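Client Services Support Desk – Ticket 284
Subject: Duplicate conversions in paid search reporting, Nwankwo account
Status: Resolved

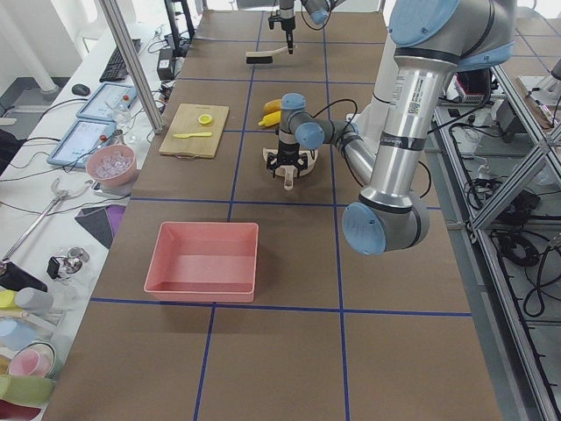
Opened by: Halima Briggs, Account Management
Assigned to: Doğukan Bilgin, Analytics
Priority: High

Issue as reported
The May dashboard for Nwankwo shows 200 quote requests from paid search. The client's own sales system holds fewer for the same period. The client has asked for a written explanation before the next budget review. The Idell dashboard, which uses the same template, does not appear to be affected.

Entry 1, 9:40 a.m. – D. Bilgin
Ticket accepted. Access to the ad account, the tag container and the sales export has been confirmed. The date range and time zone match in all three. Attribution settings have not been changed.

Entry 2, 11:15 a.m. – D. Bilgin
A test quote request was submitted through the landing page. Two conversions were recorded. The first fired when the form was sent and the second when the thank-you page loaded. Both tags report to the same conversion action, and neither passes a transaction ID.

Entry 3, 11:50 a.m. – Temitope Iyamu, Web Development
The thank-you page tag is part of the original setup. The form tag came in with the Silinton landing page template, version 17, which includes it by default. Idell remains on the previous version.

Entry 4, 1:30 p.m. – D. Bilgin
The form tag has been paused and the container republished. A second test request recorded one conversion. Automated bidding has been using the inflated figures, so campaign targets should be left alone for seven days while it adjusts. Please do not raise budgets during that time.

Entry 5, 2:05 p.m. – H. Briggs
Noted. Can the May figures be corrected in the dashboard? The client will compare them line by line.

Entry 6, 3:20 p.m. – D. Bilgin
Past conversions cannot be removed from the ad account by this desk. The dashboard now reads quote requests from the sales export for May, with a note beneath the chart. Cost and click data are unchanged.

Entry 7, 4:10 p.m. – Zainab Adeyemi, Head of Client Services
Explanation approved and sent to the client. Modupe Usman is to check the Brundon account, which moved to the same template version, and open a separate ticket if the second tag is present.

Resolution code: Tracking – duplicate tag
Closed by: D. Bilgin, 4:25 p.m.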